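**Hand-held gripper build, coat stand trials** (page 2)

**sutcliffe_shed**

Mk 2 is on the bench and I've moved on to hangers. Same body as before, new pads, marker block on top. The Plastari filament has held up so far, though the left panel still flexes if you squeeze hard.

The job is to get the hook over a peg without swinging the thing into the pole. Pegs are short and the wire is thin, so it's fiddlier than the mugs were.

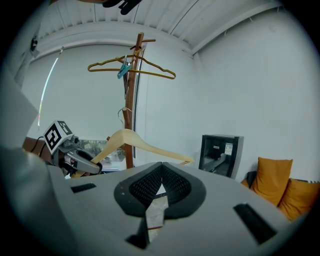

*Wooden hanger in the grip, hook close to the peg. The yellow one is on its own peg.*

I've logged 2,102 attempts since September, mugs included. Going to train on the lot over the next week.

**betadier**

Nice print. I'm not convinced, though. You're doing the clever bit with your own wrist. How many of those attempts were hangers?

**sutcliffe_shed**

Fair question. 11 so far.

**betadier**

So it's a mug dataset with some hangers in it.

**Esisix**

Bit harsh. He's got to start somewhere, and you can chuck the mugs out before training. My worry is the cable. That loop on the left will catch on a peg sooner or later.

**betadier**

Not harsh, I've done it. Spent six weeks on tea towels and the arm learnt to hover. I'd want a few hundred on one stand, with one hanger, before I believed anything.

**Esisix**

One stand and one hanger teaches it one stand and one hanger. Move things about from day one.

**betadier**

Then you'll need thousands and he'll be retired. We've had this argument before.

**sutcliffe_shed**

I'll tape the cable down tonight. Sticking with the one stand for now but I'll swap hangers, which will annoy you both. Does anyone have a pad file with a deeper groove? Mine is 2 mm and I'd like to try more.

**Esisix**

I've got one at 6. Will dig it out after tea.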